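Filed under: Motoring / Ownership / Features

Living With an Electric Wagon: A Year on the Pinmont Road

When the Drimville district office replaced its last gasoline pool car in December, the decision drew less comment than expected. The new vehicle, a midsize electric wagon leased through Bassey, was assigned to staff who travel between Drimville and the regional archive in Pinmont. This magazine was given access to the car's logbook and permission to drive it for two weeks.

The route is a fair test. It covers 40 miles of two-lane highway, climbs steadily past Arkutwood, and offers one public charging station along the way. Staff make the trip in office clothes, often with document boxes in the cargo area, and expect to arrive on time in all seasons.
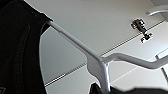

A dark garment and a pale plastic hanger.

Range is the first question raised by most prospective buyers, and the logbook answers it plainly. In mild weather the wagon covered 186 miles between full charges. Cold mornings reduced that figure, particularly when drivers set the cabin heat high before leaving. Those who warmed the car while it was still plugged in recorded noticeably better results, and the office has since made this standard practice.

Charging at the station in Arkutwood has been dependable, although the site has only two bays and lines form on Friday afternoons. The office installed its own wall unit at a cost of $1,748, including the electrician's work. Most charging is now done overnight, and drivers rarely need to stop on the road.

On the Move

The wagon is quiet and composed at highway speeds. Its steering is light, perhaps too light on the curves below Arkutwood, and the brake pedal takes a few days to learn. Regenerative braking can be set to three levels. The strongest suits the long descent into Pinmont, where it slows the car smoothly and returns a useful amount of energy to the battery.
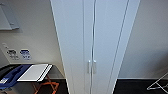 Passengers in the rear seat have ample legroom, but the floor is high and taller adults sit with their knees raised. The cargo area is wide and flat, with a shallow bin beneath it for the charging cable. A second cable, supplied for household outlets, has to be carried loose – an oversight in a vehicle of this price.

Controls are divided between a central touch screen and a short row of physical switches. Heating, defrosting and audio volume remain on the switches, and drivers praised the arrangement. The seat heaters do not, and changing them on the move requires two separate menus.

Costs and Care

Routine service has been modest. The tires were rotated, the cabin filter was replaced, and a software update was completed at the Bassey workshop in one morning. Tire wear deserves attention, however. The wagon is around 200 pounds heavier than the car it replaced, and the front pair showed more wear at the outer edges than the office had planned for.

The present lease term ends on 30th June, and the office intends to renew it for the same model.

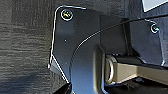 What to Check Before Signing

Buyers considering a similar lease should confirm the annual mileage limit, the charge for excess tire wear, and the terms of the battery warranty. Household wiring should be inspected before a wall unit is ordered. A test drive ought to include at least one steep hill and one stop at a public charger.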